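The form has three boxes for signatures

I moved desks at work in March, which in our office is a process with stages. You are told you are moving, then you are told you are not, then an email arrives with a form attached and you are moving after all, seven metres, to the other side of the same pillar.

The form has to be printed. I asked whether it could be filled in on screen, and was told that it could, after which I should print it. It comes out as tables within tables, with cells the size of a grain of rice for anything you have to write by hand and generous open country for anything already typed. Then it has to be signed in each section, and the sections are signed by people who are never in on the same afternoon. I carried mine about in a bag for 4 days. It went to lunch with me. It went to the dentist.

In the meantime I did the part of the move I was looking forward to, which was emptying the old desk. I had assumed I owned very little at work. I owned a drawer of soy sauce sachets, a single glove, the lids of several lunch boxes and a Rekeo stapler that has never, in my experience, stapled. There was also a manual for the phone system we had before the phone system we had before this one. I kept the glove. I don't know what I'm hoping for there.

The crates came from Desmet, flat, with instructions printed on the bottom where you can read them once you've put the crate together and turned it over to see what you did wrong. You are allowed 2 per person. I filled one and a half and then felt I was being judged on the empty half, so I put my coat in it.

New desk, though. White top, tan fabric wall, and for one morning a clean expanse of the stuff before I started leaving mugs on it.

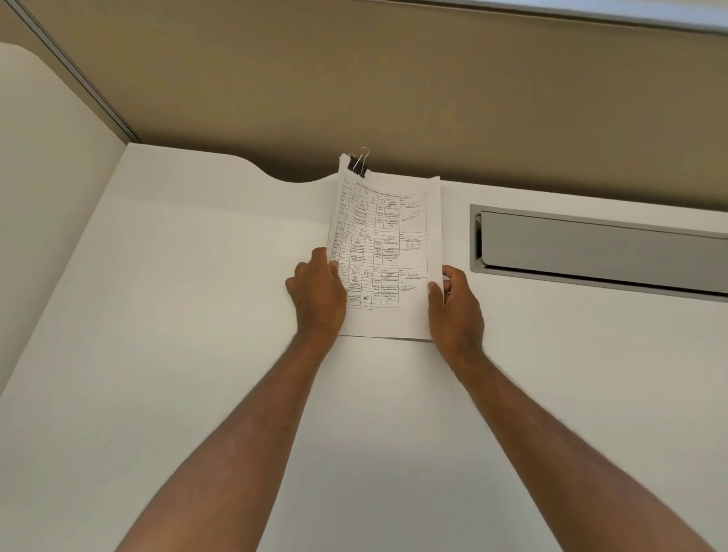
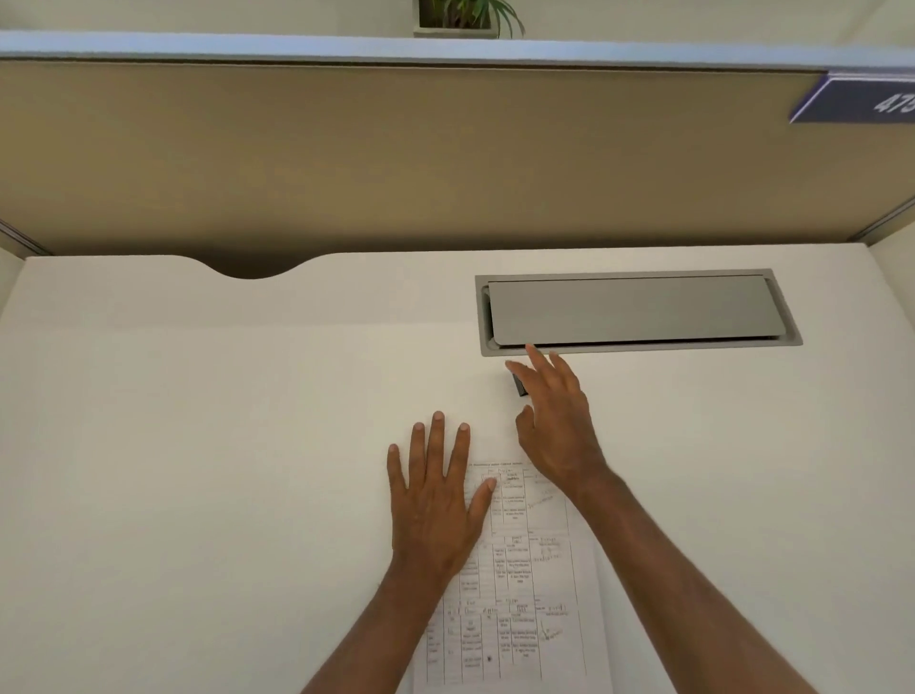
I'm fond of the plant on the rail behind. I haven't established whose it is and I'm not going to ask, in case it's mine and there's a form for it.

The lidded tray for the cables gets more of my attention than it should. On the old desk the cables simply went over the back and met whatever was down there. Now there's a proper place for them, with a flap, and I spent the best part of an hour feeding things through it, including the charger for a phone I sold last year. The scalloped dip at the back of the desktop is presumably for cables as well, though so far it has been for pens. They roll in, they drop, and I hear them land somewhere near my feet.

When I grumbled about all this on here last month, Uvby replied that I should count myself lucky to have a desk at all, because at their place you book one each morning on an app called Eto, and it hands them out as it sees fit, so that they had once been given a seat in a corridor beside the franking machine and another time a desk that was, on inspection, a shelf. They added that I should tape a pencil case under that dip and stop complaining. I've thought about this a good deal. I think the pencil case is sound. I'd like it noted that I had already considered a sock.

The form, for anyone following, goes to Facilities, who keep it. I asked what happens to it there and was told it goes in with the others. There are apparently 3000 of them, going back to before the building had its current carpet, and they are stored in a room that is itself due to be moved.

I've since found the lids' lunch boxes. They were in the other crate, under the coat.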